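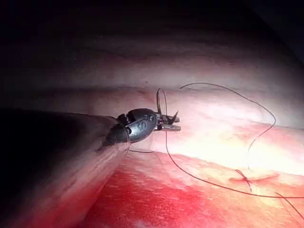

Most of what gets written about surgical robots is about the surgeon's hands or the software. I look after the machine, and my opinion is that the hospital gives too little time to the part that touches the patient. I mean the needle driver at the end of the arm, the cables that move it, and the check that says it is fit to go back in.

Our Renar system sits in the practice suite at Cakmont, where the surgical staff train on tissue and where I do nearly all of my setup work. It has the same arms and the same instruments as the two systems upstairs. The difference is that I am allowed to stop it when something feels wrong, and upstairs I have to wait for a gap in the list.

A needle driver is a simple thing to describe. Two short jaws, a wrist, a long shaft, and a set of thin cables that run the length of the shaft to a block of pulleys at the back. When the surgeon closes a hand at the console, the cables pull and the jaws close. Everything depends on how evenly those cables pull. If one has stretched, the jaws still close, but one side gets there first, and a curved needle held between them will roll a few degrees. The surgeon corrects for it without thinking. After an hour of correcting, the stitches take longer and the thread gets handled more than it should.

The machine does not report this. It counts uses, and when the count runs out it refuses the instrument. That is a fair rule for retiring things, but people have started to treat it as a rule for trusting them. An instrument with plenty of uses left can be in poor shape if it has been dropped in a tray, or bent against another shaft, or left too long before cleaning. Last November I pulled 2 drivers in one week that the system was happy to accept. Both had play in the wrist that I could feel with my fingers.

What I would like is a suturing check. At the moment our acceptance check is done in air. We mount the instrument, run the wrist through its range, open and close the jaws, look for hesitation, sign the sheet. It takes a few minutes and it catches a broken cable. It does not catch a worn one, because there is no load on anything. Put a needle in the jaws and pull it through something that resists, and a worn driver shows itself by the second or third bite. The needle turns in the grip. The thread slips when you tension the knot. You have to regrip, and then you have to regrip again.

So before an instrument leaves my bench I want it to place a short row of stitches and tie each one off, with a second driver on the other side to take the needle and the tail. Knot tying is the better half of the test. It makes both wrists work near the end of their range, with the tips close together, and that is where bad calibration between two arms shows up. If the left arm thinks it is a hair away from where it is, you can run every motion in air and never find out. Ask the two tips to meet over a seam and pass a thread, and you will know right away.
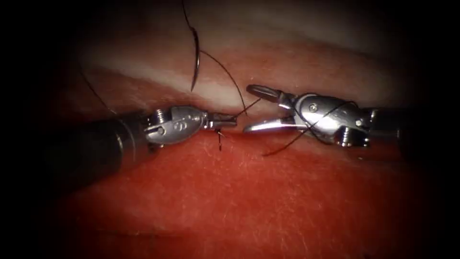

Saavedra read a draft of this and objected that a stitching check tests the person at the console as much as the instrument, and that two technicians would pass and fail different drivers. I agree with the first half. I am not a surgeon and my knots are slow. But I use the same needle size and the same pattern every time, and I compare the instrument with a reference driver that never leaves the suite. If I can tie with the reference and can't tie with the one on the bench, the fault is on the bench. As for two technicians disagreeing, they disagree now, over a check that has almost nothing in it to disagree about.

The stronger objection is time. I kept a log through the spring and summer, 162 instrument checks in all, and the stitching version added nearly 65 hours over that stretch. That is real money for a department our size. The department would have to decide that it is worth paying for, and I think it should — a procedure that stalls while someone swaps a driver uses up the time of a whole room, and all I am asking for is the time of one technician.

There is also the matter of the arms themselves. Instruments get the attention because they wear out and get thrown away. The arm stays, and its joints drift slowly. We use Holeo, the service software, to store the calibration values after each visit, and it is good at storing them. It does not tell you that the same correction has been made in the same direction at every visit. I plot that by hand. One of our arms had been creeping for most of a year, each time inside the limit, each time put back to zero and forgotten.

I would change three things if it were up to me. The air check stays, as a first step. The stitching check is added for any driver past half its allowed uses and for any driver that has been dropped, whatever its count. And the arm corrections get looked at as a series, by the same person, on a day set aside for it.

The sheet we sign now has one box for pass. I have asked for a second line under it, for what the instrument felt like under load. The request is still with the department, and in the meantime I write it in the margin.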